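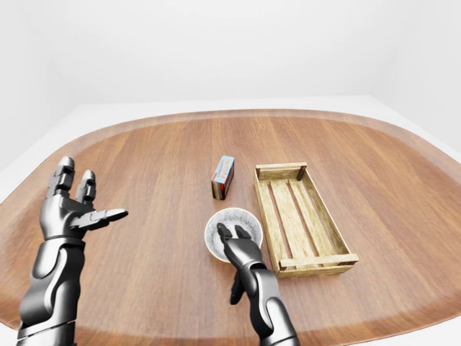 From: Leanne Staniforth
Date: 18/06/2001
Subject: Re: Slow restore from tape

Nieto wrote:
> Restore of the Cluditz volume ran at 300 KB/s all night.
> Backup of the same volume in April was 9 times faster.
> Is the drive going bad?

I doubt it. Check the block size first. If the tape was written with large blocks and you read it back with the default, the drive stops and rewinds between reads -- you can hear it.

Also, that volume has 3000 small files in one directory. Creating them is slow on Unel whatever the tape does. Try restoring to the scratch disk and post the times.

Leanne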